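Rikby hand-held gripper kit, worth it?
Email this thread | Print
6 replies | 37 shares

junov_bench
October 31, 2021
Looking at the Rikby hand-held kit for our shop in Junovport. You get the gripper, a wide camera mount and a set of soft finger pads for 3,000. Does anyone here use one daily? I mostly care about pad life and whether the markers stay readable.

dirk_o
We have two from Dirorstead, the reseller. Pads are fine. The cable routing between the fingers is not. I had to re-tie ours in the first month.

Melati Ngau
I've had mine since March. No trouble with the wires, but I don't fold it into the case every night either. Pads last me almost 60 hours of picking before the ribs start to round off. A spare pair comes in the box.

dirk_o
60 sounds generous. Ours went sooner on metal parts.

Melati Ngau
Could be. I only do plastic and light stuff. Smooth, rounded things are where the pads earn their price. With hard jaws I was squeezing too much and the part would turn.
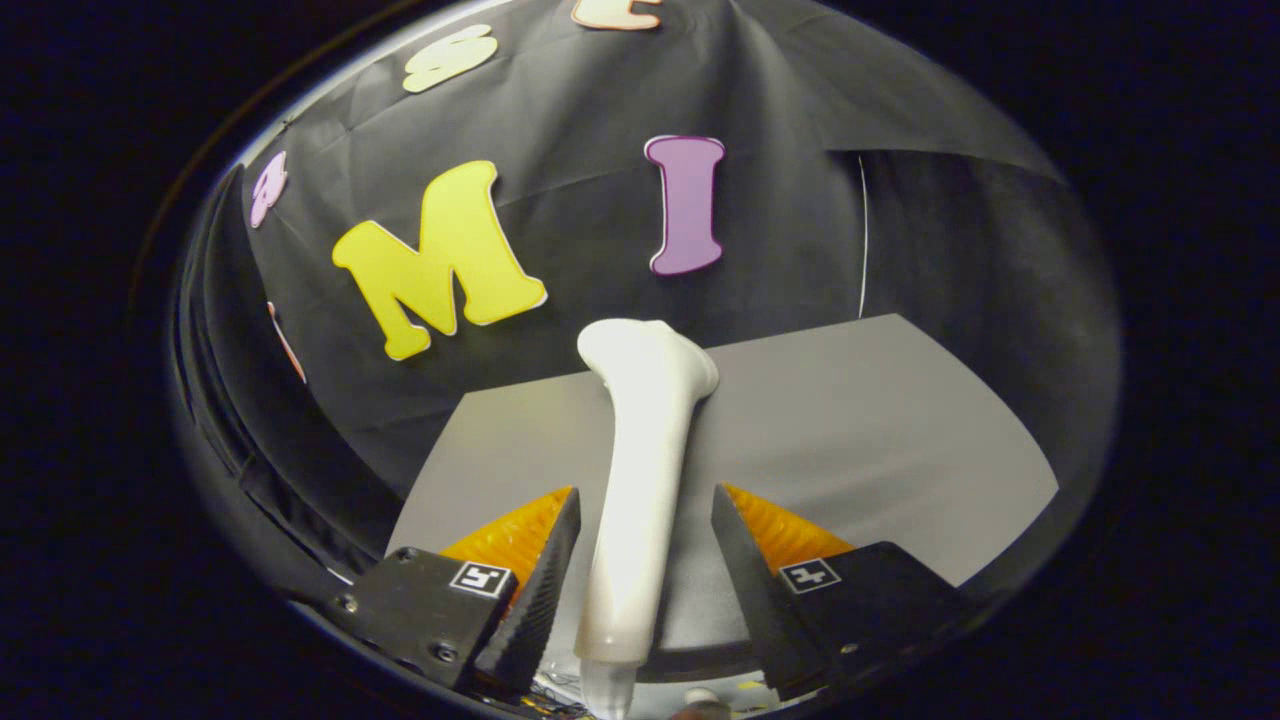 My habit is to come in with the fingers open wide, stop with a gap on both sides, then close slowly. If you rush it one pad touches first and pushes the part over. The trigger has a dead spot near the end of its travel and you learn to pull through it.

pasta_servo
I'd skip it. The Pasaribu kit does the same job and you can print your own fingers. With Rikby you're stuck buying theirs.

junov_bench
Can you read the finger opening from the Pasaribu without adding anything?

pasta_servo
No, you stick your own markers on and calibrate. Took me an afternoon.

Melati Ngau
That afternoon is what I paid to avoid. The Rikby has a marker on each finger and mine was set up before lunch. If you like making your own parts, get the other one.

dirk_o
Agree with that. Ask Dirorstead for the longer cable though, the stock one is too short to work standing up.

junov_bench
Thanks. I'll ask them for a quote with the long cable and two extra sets of pads.

Print | Email this thread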